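Plastic tablecloth won't lie flat on round table – help?

Asked by Fedir Yatsenko
3 answers

Got one of those thin shiny plastic cloths for our round table, check pattern, came folded in a packet. Fold lines wont go and one side keeps bunching up. Table is 100 cm across. Kids party in August so want it sorted before then. Can I iron it??

Answer 1 – Porkley
Don't iron it. Melted mine onto the board.

Answer 2 – Phong Phí
Not straight on the plastic, no. Tumble dryer is a bad idea too, before anyone says it. What I do – hang it over the shower rail, run the hot tap a bit, leave it overnight. Wipe down, put it on the table and pull from the middle outwards, not from the edge. Clips underneath if you've got them.
Ours still has creases tbh. Once the snacks are out you stop looking at it. 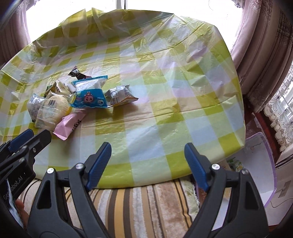
Hairdryer on low does for the worst bits, keep it moving and keep it well back. And check teh size – 100 cm table wants more than a 100 cm cloth or you get no drop at all.

Answer 3 – Kotinska
Get a fabric one. Or the elasticated sort, though mine pinged off twice.

Comment from Fedir Yatsenko
Shower thing mostly worked, cheers. Still one line down the middle – will stick the cake on it.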